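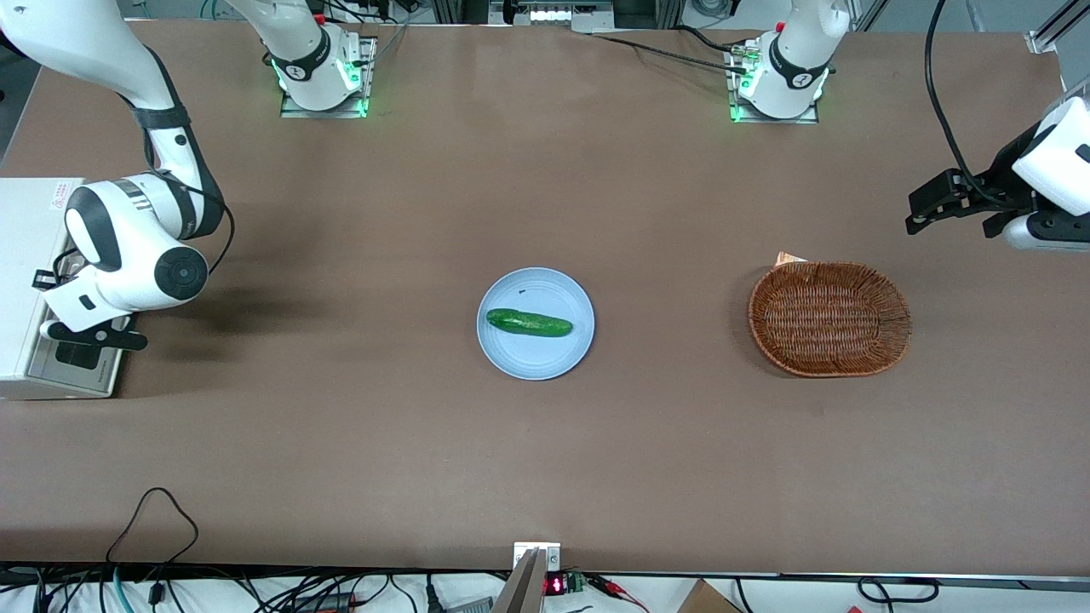
Two-arm work cell with a plate, a cucumber and a wicker basket on the table.

Revised Rules for Two-Arm Work Cells

The revised operating rules for two-arm cells take effect on Monday, January 1, 2018, at the Lodholm and Lepik sites. They replace the July edition, which should be removed from all binders. The new text has 13 sections and applies to staff, students and visiting partners from Drolix.

The main change concerns the tabletop. Only the objects named in the task sheet may be on the work surface when a run begins. For a produce task, this normally means the item, the dish it starts on and the container it is to be placed in. Tools, cups and spare parts are to be kept off the table at all times.

Section 4 deals with the base lights. Any lit base is to be treated as live, whether or not the arm above it is moving. Reaching between the two grippers is not permitted until both arms have been stopped and the operator has said so aloud.

Section 7 covers cables. Arm cables must have enough slack for the full reach of the task and must stay clear of the grippers. Loose cable along the near edge of the table is to be tied back or routed below the surface before the next review. Exposed terminals are to be covered wherever a person may stand – this applies to existing cells as well as new ones.

Two operators must sign the start sheet for each session. A single signature will no longer be accepted, including for short tests.

Emiliano Magaña will hold a briefing at each site, and attendance is required for all 26 registered operators. Written questions, and requests for an exception under Section 11, should be sent to Aigars Kütt. Exceptions granted under the July edition do not carry over.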